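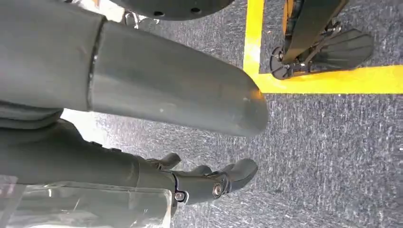 Dana Whitlock
Set-up guide writer, Plamach

Section 16: Setting up the Aveo with the card-sorting kit

Okay, the robot is out of its crate and you've charged it (if you skipped Section 15, go back, I'll wait). This section gets you from a bare floor to a first try at the tray. I've set up a lot of these by now, and the floor part is where I used to rush. Please don't!

Marking the floor

1. Put down yellow floor tape in a rectangle. I make the long side 130 cm, which leaves room for the feet to shuffle when the robot turns.

2. Press the corners down hard. Carpet tiles are fine, but a lifted edge can catch a toe.

3. Walk the robot in with the handset and park it with both foot plates inside the tape.

Caution: Keep your hand on the stop button the whole time the legs are powered. I mean the whole time, even if it's only one small step to the left.

Getting the desk ready

4. Set the divided tray near the front of the desk, on the robot's side. Corrugated board works just as well as the wooden Kultusari tray, so use whichever came in your box.

5. Load the tray with a few cards and a couple of soft items. Drop a few more cards on the desk so the robot has something to hunt for.

6. Open your laptop with the screen facing you, start Hattar, and choose Hands, then Greeting. The hand should come up with the fingers extended. If a finger stays bent, run Hands, Home and try again. 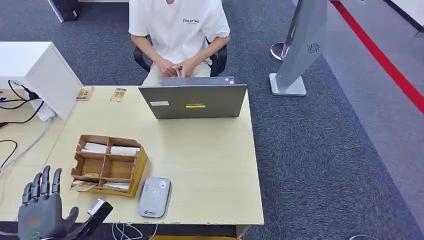
Fig. 16-2. Hand raised, palm forward, with the operator seated behind the laptop.

Note: Sit across the desk from the robot. You get a good view of both hands from there, and you're out of reach of the elbows.

Clearing the reach

7. Choose Hands, Slow Sweep. The hand travels over the desk at quarter speed, and you get to find out what's in the way (in my case, always a charger).

8. Look for cables lying across the wood, especially thin loops a fingertip could hook. Pause the sweep before you reach in and move anything. 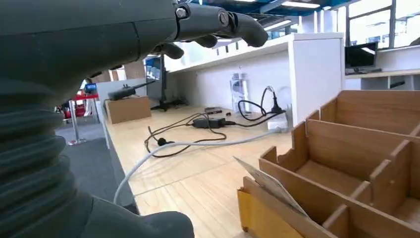

Fig. 16-3. Hand above a desk with an adapter and loose cables. Check for these during the sweep.

9. Run the sweep again. When it finishes without a pause, save the desk layout.

Note: The ribbed sleeve on the arm is a spare part, but it comes bundled with the wrist plate in the $1,955 service set. Worth looking after, in other words. Wipe it with a dry cloth and keep tape and stickers off it.

The layout steps match the January 2024 release of Hattar. If your menu says Gestures where mine says Hands, update first and then start again at step 6.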